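The Otico is the loupe I wish I'd bought first, and I'm going to go on a bit about why, so get a cuppa.

I started selling magnifiers because I was sick of squinting. I tie flies for trout, my sister-in-law does beadwork, and between the two of us we'd been through every cheap headband going (the ones with the foam that goes crunchy after a summer, you know the ones). When Karthik Roy at Motwood rang and asked if I'd like to stock the Otico for them, I said send me one and I'll wear it for a month. I wore it for most of November and didn't want to give it back!

It's a flip-up loupe on a light frame, and it sits over ordinary glasses without digging in behind the ears. You set the gap between the eyes with a little wheel on the bridge. Mine took a couple of evenings to get right, so don't panic if you see two of everything at first – keep nudging the wheel until the two circles slide together into one.

The working distance is 40 cm, which suits me sitting up straight at a bench. If you like to hunch, go for the short version, because the long one will only annoy you.

People use them for all sorts. I've sent them to watch menders, model railway people, a lady who repairs dolls' eyes, and a fair few students practising their stitches and knots. Thread is the thing that really shows up a bad lens, I reckon. Dark thread against something shiny is a right pain if the glass is milky.

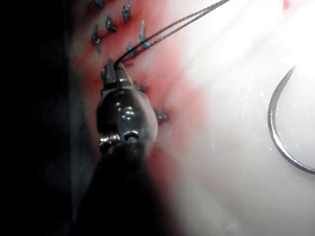
## What's in the box

- Otico loupe on its frame, long or short
- Hard case with a proper zip
- Neck cord
- Lens cloth (nice and big)
- Spare nose pads, two sizes

The clip-on light is separate. It's made by Kao, runs 11 hours on a charge and weighs 52 grams with the clip. I'd get it if you work at night. Turn it down if your work is glossy, or you'll just be looking at glare.

## Colours

Grey or dark green. I did ask for a red one and Motwood said no.

## Looking after it

Rinse the lenses under the tap before you wipe them, every time. I scratched my first pair with a dry hanky and a bit of grit, and I'm still cross about it. Don't leave them on the dashboard either.

## Ordering

Stock code is 777, then L for long or S for short. Tell me if you wear bifocals and I'll pop in the taller nose pads. Hwa-young Seok packs the orders on Tuesdays and Fridays, and if you'd like to try a pair on first, message me and we'll find a time.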